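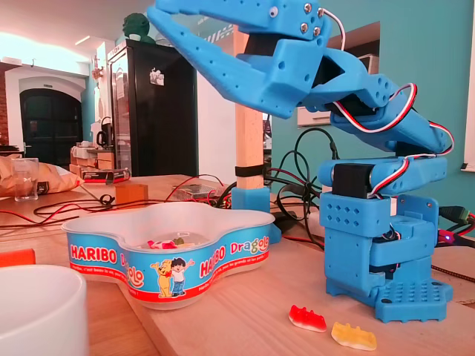

Let people borrow your stuff

My neighbor Solène Baudry has one ladder, and I'd guess 6 households use it. Mine does. I've never bought a ladder and I'm starting to think I never will, which my dad would find shameful (he owns two, both rusting).

I think we've gotten weird about borrowing. We'll order a carpet cleaner, use it for one afternoon in November, then trip over it in the hall closet for years. I did exactly this with a Zuken steamer! It cost me a week of groceries and I've used it twice. Meanwhile asking the guy upstairs for his felt like asking for a kidney.

And yes, things come back scratched. I lent out my good Huet casserole dish and got it home with a chip in the rim, and I sulked over that for a whole evening. But I also got half a lemon cake and the name of a decent dentist, so I call it even. 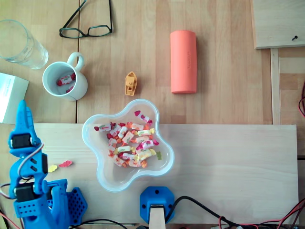
So what do you do when somebody never gives a thing back?

Ask once, nicely, and after that let it go. I've lost 4 books and a bike pump this way over 12 years in the same building, and I still come out ahead, mostly thanks to that ladder.

My own rule is that I don't lend anything I'd cry over. Grandma's sewing scissors stay in the drawer. Everything else, just knock, preferably before nine at night.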